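쿨롬홀름 만화비평회 공식 계정입니다. 장기 연재작 「릴리크」의 2부 완결과 관련하여 본회의 검토 의견을 이 타래에 순서대로 게시합니다. 결말을 포함한 주요 내용이 언급되므로 아직 읽지 않으신 분께서는 유의하시기 바랍니다.

1/
「릴리크」는 항구 도시 루르크홀름을 배경으로 하는 군상극입니다. 1부가 등대 폐쇄를 둘러싼 시 당국과 주민의 대립을 다루었다면, 2부는 폐쇄 이후 도시에 남은 사람들의 이야기입니다. 6월에 발매된 마지막 권으로 2부 전체가 마무리되었습니다.

2/
본회는 2부의 가장 큰 변화로 화자의 교체를 꼽습니다. 1부를 이끌던 등대지기의 독백이 사라지고, 항만 사무소의 업무 일지가 그 자리를 대신합니다. 초반에는 인물의 감정을 따라가기 어렵다는 독자 의견이 많았으며, 본회 내부에서도 평가가 갈렸습니다.

3/
다만 일지 형식은 중반의 침수 에피소드에서 분명한 효과를 거둡니다. 수위와 시각만 적힌 칸이 네 쪽에 걸쳐 이어지고 대사는 한 줄도 없습니다. 작화 담당 스튜디오 슈나이더는 이 대목에서 배경의 선을 점차 줄여, 마지막 칸에는 수평선만을 남겼습니다.

4/
악역의 처리에 대해서는 아쉬움을 표합니다. 항만청장은 1부 후반에 상당한 비중으로 예고된 인물이었으나, 2부에서는 회의 장면에 몇 차례 등장한 뒤 별다른 설명 없이 전근합니다. 현실적인 전개라는 옹호도 가능하겠으나, 예고에 들인 분량을 고려하면 균형이 맞지 않습니다.

5/
등대지기의 딸이 귀향하는 장면은 회원 설문에서 가장 많은 지지를 받았습니다. 설문에는 약 900명이 참여하였습니다. 부녀가 끝내 같은 칸에 그려지지 않는다는 점을 지적한 의견이 다수였으며, 본회도 이를 의도된 연출로 판단합니다.

6/
번역에 관한 문의가 있어 함께 답변드립니다. 항구 노동자들의 방언은 특정 지역어로 옮기지 않고 어미의 차이로만 구분되어 있습니다. 인물 간의 출신 차이가 다소 흐려진 것은 사실이나, 업무 일지의 문어체와 섞였을 때 읽기에 무리가 없다는 것이 본회의 의견입니다. 다만 배의 부위를 가리키는 용어가 권마다 달라지는 문제는 재쇄 시 정정이 필요합니다.

7/
결말의 해석에 대하여 본회는 단일한 입장을 채택하지 않습니다. 마지막 쪽의 불빛을 등대의 재점등으로 보는 견해와 지나가는 선박의 불빛으로 보는 견해가 모두 본문에 근거를 두고 있습니다. 전자는 일지의 마지막 날짜를, 후자는 불빛의 높이를 근거로 듭니다.

8/
상세 평론은 8월호 회보에 수록됩니다. 회보는 2,000부를 발행하며, 이 가운데 100부는 공공도서관에 배포합니다. 정회원께는 별도 신청 없이 우편으로 발송해 드립니다. 주소가 변경된 회원께서는 사무국으로 알려 주시기 바랍니다.

9/
독자 토론회는 2018년 8월 15일에 쿨롬홀름 본회 회의실에서 진행합니다. 1부와 2부를 모두 읽으신 분을 대상으로 하며, 침수 에피소드와 결말을 중심으로 논의합니다. 참가자께서는 마지막 권을 지참해 주시기 바랍니다.

10/
토론회에서 다룰 질문은 이 게시물의 답글로 접수합니다. 질문에는 해당 권수와 쪽수를 함께 적어 주십시오. 3부 제작 여부에 관한 질문은 본회가 답변할 수 있는 사안이 아니므로 출판사에 직접 문의하시기 바랍니다.

11/
앞서 4번 게시물에서 항만청장의 등장을 '몇 차례'라고 적었으나, 전신이 그려진 장면을 기준으로 한 표현입니다. 뒷모습이나 목소리만 나오는 장면은 포함하지 않았습니다. 회보 수록본에서는 해당 기준을 각주로 명시하겠습니다.

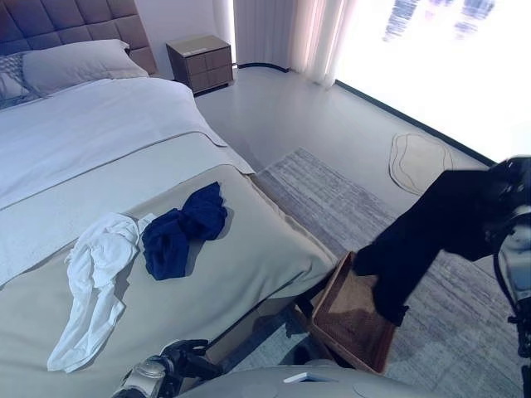 12/
아울러 1부를 다룬 지난 회보의 평론은 사무국에서 열람하실 수 있습니다. 당시 평론은 등대지기의 독백을 중심으로 작성되어 이번 의견과 일부 차이가 있으며, 본회는 이를 수정하지 않고 그대로 보존합니다.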